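About Stuvton

Stuvton builds and tests laundry-folding cells for hotels, uniform rental houses and hospital linen rooms. Our main product is Lutedico, a two-arm cell that takes clothing from a bin, flattens it, folds it and stacks it. We design the cells, write the software and train the people who run them.

We are a small company and we do our testing in one large open room. Customers who visit are sometimes surprised that so much of our page is given over to a fault. We keep it here because it changed how we work, and because people who buy from us ask about it.
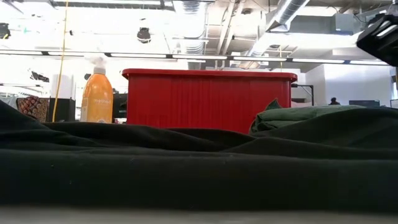 Stuvton Company Profile, page 2

What went wrong

In February, a Lutedico cell on a long test run closed both grippers on the same dark garment and pulled in opposite directions. The software had read one black garment lying across another as two separate items. Each arm was told to pick up its own item. The fabric went tight, and the force limit on the right arm should have stopped the motion. It did not. The limit had been raised during an earlier test on heavy work pants and was never set back.

An operator saw the fabric stretching and reached in to free it before pressing the stop button. The right arm moved when the garment slipped, and the gripper struck the operator on the wrist. The injury was a bruise. It could have been worse, and we treated it that way.

We shut down every cell we had running, including the 2 at customer sites. We called both customers the same afternoon and told them what we knew, which at that point was not much.

What we found

The force limit was the main cause. Anyone with a login could change it, and the change did not show up on the operator screen. That was our design and our mistake.

The second cause was how the cell sees dark cloth. Black on black gives a camera very little to work with. Seams and edges fade out, and a pile can look like one item or several. We had known about this for a while and had logged it as a quality problem — bad folds, missed picks. We had not thought of it as a safety problem.

The third was training. Our instructions said to stop the cell before reaching in, but the line was on page 100 of the manual.

What we changed

Force limits now go back to their default value each time a cell starts. Raising one takes two people, and the screen shows the new value for as long as it is in effect.

Both arms now compare their targets before either gripper closes. If the cell can't tell whether it is looking at one garment or two, it waits and asks the operator. This makes it slower on dark loads. Some customers don't like that, and we have not given them a way to turn it off.

The stop rule is now the first thing in the manual and the first thing we teach.
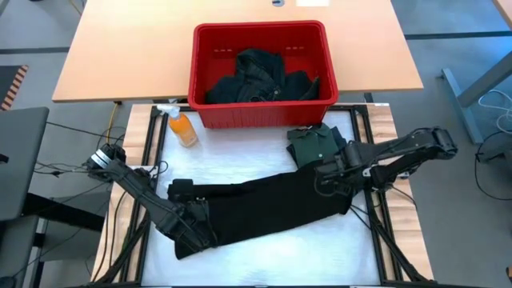 Dark garments on the work surface, with both arms over the cloth.

How we test now

Black and navy clothing used to be a small part of our testing. It is now where every software release begins. We test with the cloth flat, bunched, overlapping and piled in the bin, and a release that fails on dark cloth does not go on to anything else.

Russo, our inspection partner, checks the stop circuits and reads our fault log twice a year. Plido, our service portal, carries the same log for customers. It lists every unplanned stop on our own cells, including the ones we have not explained yet.

Reporting a problem

If you run a Lutedico cell and it does something you did not expect, press stop, leave the garment where it is and open a report in Plido. You do not need to know the cause. Please include the software version and what kind of clothing was in the bin.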